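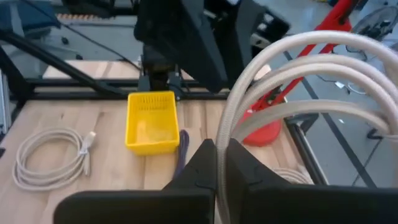
Como enrolar e armazenar cordas e cabos têxteis

Orientações para associados e utilizadores do armazém náutico

Âmbito

O presente guia aplica-se às cordas entrançadas e torcidas de uso geral, em fibra natural ou sintética, guardadas no armazém da Andometti. Não abrange cabos de aço nem equipamento de proteção individual contra quedas, que dispõem de procedimento próprio e de registo separado.

Antes de enrolar

Toda a corda que tenha estado em contacto com água salgada deve ser passada por água doce e posta a secar à sombra, em local ventilado. A secagem ao sol direto ou junto de fontes de calor não é permitida. As fibras sintéticas perdem resistência quando expostas repetidamente à radiação e o dano nem sempre é visível à superfície.

Estenda a corda em todo o seu comprimento e percorra-a com a mão. Devem ser assinalados os troços endurecidos, achatados, com fios partidos ou com variação de diâmetro. Uma corda nestas condições não regressa à prateleira: é identificada com etiqueta vermelha e entregue no balcão do armazém.

Verifique também as pontas. Se a falcaça estiver desfeita, refaça-a com fio encerado antes de prosseguir. Nas cordas sintéticas admite-se a selagem a quente, desde que a ponta fique sem arestas.

Enrolamento em aduchas

1. Segure uma das pontas com a mão esquerda, deixando um chicote livre de 50 cm.

2. Com a mão direita, recolha a corda em braçadas iguais e deposite cada volta na mão esquerda, sem cruzar a anterior.

3. Nas cordas torcidas à direita, enrole no sentido dos ponteiros do relógio, rodando ligeiramente o cabo entre o polegar e o indicador a cada volta.

4. Nas cordas entrançadas, alterne uma volta normal com uma volta invertida. As voltas tenderão a formar um oito, o que é correto e não deve ser contrariado.

5. Ao chegar ao fim, dê 2 voltas apertadas em redor do conjunto com a ponta restante, passe um seio pela abertura superior e puxe até firmar.

As cordas com diâmetro superior a 19 mm não devem ser enroladas na mão. Utilize o tambor Deltico instalado à entrada ou disponha a corda no chão, em círculos largos, sobre superfície limpa.

Armazenamento

As aduchas são penduradas nos suportes Solheim, uma por gancho, com a etiqueta voltada para o corredor. A etiqueta indica o comprimento, o diâmetro, o material e o mês de entrada ao serviço. As cordas de reserva permanecem nos sacos Esska, fechados e afastados do pavimento.

É proibido guardar cordas junto de combustíveis, solventes, baterias ou tintas, ainda que em recipiente fechado.

Inspeção periódica

A revisão geral realiza-se em janeiro. Durante esse período o levantamento de material faz-se apenas à terça-feira, mediante marcação. Os pedidos de substituição apresentados fora da revisão geral devem ser acompanhados da etiqueta original da corda.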